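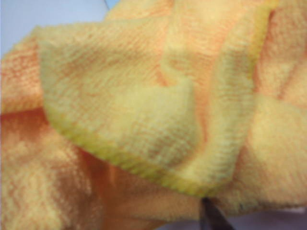
July, 9:40 pm
by Chinyere Ogbonna

Feet up, tea made, shoes kicked somewhere under the couch. I finally got to the open day at Trammont! Abimbola has been after me to go ever since she started in the office there, and I kept putting it off (the parking, mostly, and I was right about the parking, I ended up three streets over next to a tire place).

They had us sign in and gave us sticky badges. I was visitor number 300, and I got a pen for it, a pretty nice one. Then they split us into groups and mine had 19 people in it, including two boys who wanted to know if the robots could fight. The guide was very patient with them.

The first room was all talk. Slides about Olaniyan, the founder, and the old building, and how they used to do packing machines under the name Pakmont before they got into arms. I drifted a bit. I was thinking about whether I'd left the back window open (I had).

But then we got to go into the workroom and I woke right up. The demo they call Flulline is the cloth one, and I could have stood there all afternoon. I suppose I'd pictured big orange car factory arms, and these are black skinny things with screws showing and little pointed fingers. Abimbola says cloth is the hard part. A box is a box every time, but a rag is a different shape every time you drop it, and the arm has to work out where to grab. I told her I've been folding fitted sheets for 30-odd years and I still can't work out where to grab.

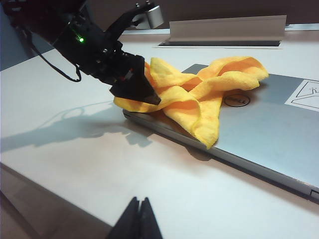 I got a spot right up by the table, next to a lady who kept whispering "go on, go on" at it like it was a horse. And it was just a yellow microfiber cloth and a Dell laptop with the lid shut, the kind of thing on my own kitchen table any day of the week! I have the same cloths, I think, or close to it. I got quite nervous for the laptop. The fingers went in so slowly, and I caught myself holding my breath over a dust rag.

One of the boys asked how many tries it had done and the guide said 3365 on cloth alone. His face! He asked if it got bored. I wanted to know that too, so I was glad he went first.

Afterward there was lemonade and those flat almond cookies, and Abimbola walked me around to see her desk, which has a better view than my whole house. She wants me to come back in the fall when they do the next one. I said yes before I'd thought about the parking.

Need to call Mom in the morning and tell her about the rag. Also shut the back window, it's getting chilly in here.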